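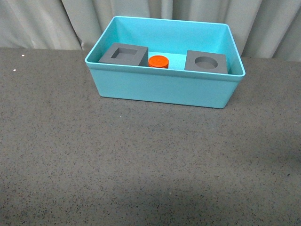 Notebook vol. 3

October 18, 2025
Posted by: workshop notebook, Astow building

Compressed air, continued. The Nakell compressor is still short-cycling. Cut-out is set at 900 kPa and cut-in at 800 kPa, and with every tool on the floor disconnected it still comes back on well before it should. The last entry blamed the check valve. I no longer think so. With the receiver isolated at the main ball valve the gauge held through lunch and the motor stayed off. Check valve, drain and safety valve are therefore all good enough for now, and the loss is downstream.

Walked the ring main with soapy water, starting at the dryer and going clockwise. Findings, in order:

Dryer outlet union: clean.
Drop at the drill press: slow bubbling at the quick coupler. Swapped the coupler for one from the drawer. Bubbling stopped.
Drop at the sandblast cabinet: audible at the regulator bonnet. Diaphragm, probably. Closed the upstream valve and tagged it.
Long run over the door: could not reach the far tee without the tall ladder. Not checked.
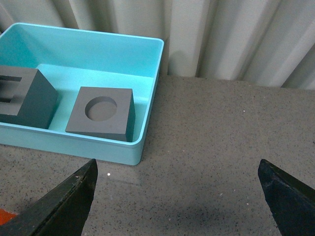
Tray with two gray blocks.

After the coupler swap and with the sandblast drop closed, the interval between starts got longer but is still too short. Whatever is left must be on the long run or in the old stub that used to feed the Dresano test stand. The stub was capped in March with a brass cap on PTFE tape. I would have used paste on that thread. The cap is behind the ductwork and has to be checked by feel or with a mirror.

Condensate is a separate matter. The auto drain on the receiver fires on its timer, but what comes out is milky, and the oil separator downstream of it has not been changed for longer than I would like. The element is a Nassar part and there is no spare on the shelf. I have put one on the order list along with two regulator diaphragms. If the wrong diaphragm arrives again, send it back and do not trim it to fit. The trimmed one in the sandblast regulator may well be the part that is leaking now. 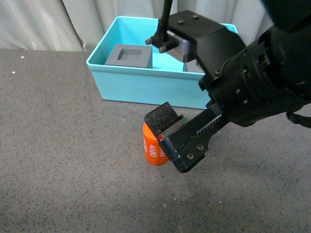

Orange cylinder, upright on the speckled top.

Hour meter: the compressor is close to the 2000 hour oil change. Short-cycling also means the hours are harder ones than the meter suggests — more starts, more heat at the contactor, more belt wear at each start. Belt tension checked by thumb and it is on the loose side. There is black dust inside the guard. Left it alone; I would sooner do belt, oil and intake filter in one shutdown than open the guard twice.

A question came up over whether to drop the line pressure. Most of what we run is regulated down at the point of use anyway, and a lower cut-out would reduce the leak rate along with everything else. The objection is the impact wrench, which is weak at the far end of the ring already. 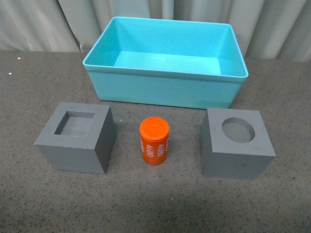
My preference is to leave the switch alone until the leaks are dealt with, then lower it in small steps and see who complains. Changing both at once would leave us unable to tell which one made the difference.

To do:
Tall ladder, far tee on the long run.
Mirror and soap on the stub cap. Remake with paste if in doubt.
Isolate receiver again overnight and log the gauge at both ends.
Sandblast cabinet stays closed until the diaphragm arrives. Tag is on the valve.

Recent entries
Check valve on the Nakell, first look
Dresano stand: removal and capping of services
Dryer fan noise
Drill press quill return spring

Get new notebook entries by email. You can unsubscribe at any time.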